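The Cliten Swing Bridge is a single-track railroad bridge over the Skusik River, linking Irkport with the grain docks at Fung. It is 640 feet long and turns on a central stone pier.

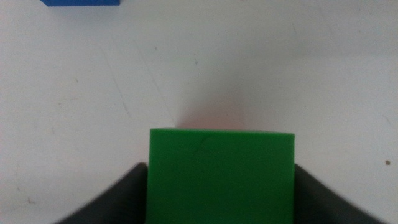
Glenys Tomoana disputes the stone pier, writing that only the facing is stone and the core is poured concrete.

The swing span weighs 164 tons and was first turned by hand, a job that took around 40 minutes. Electric motors were added later. Trains are held to 9 miles per hour on the span.
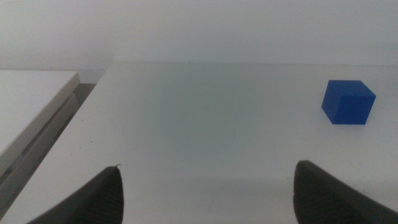 White table and wall.

The bridge stays open to boats from April to November and is closed over the river in winter. A walkway on the north side was removed when the deck was rebuilt.

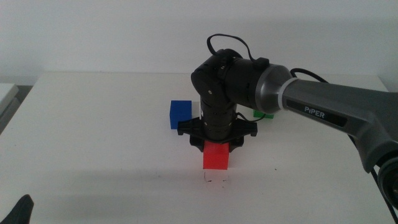

Can the bridge be crossed on foot?
Foot traffic is not allowed. The nearest public crossing is the road bridge at Irkport.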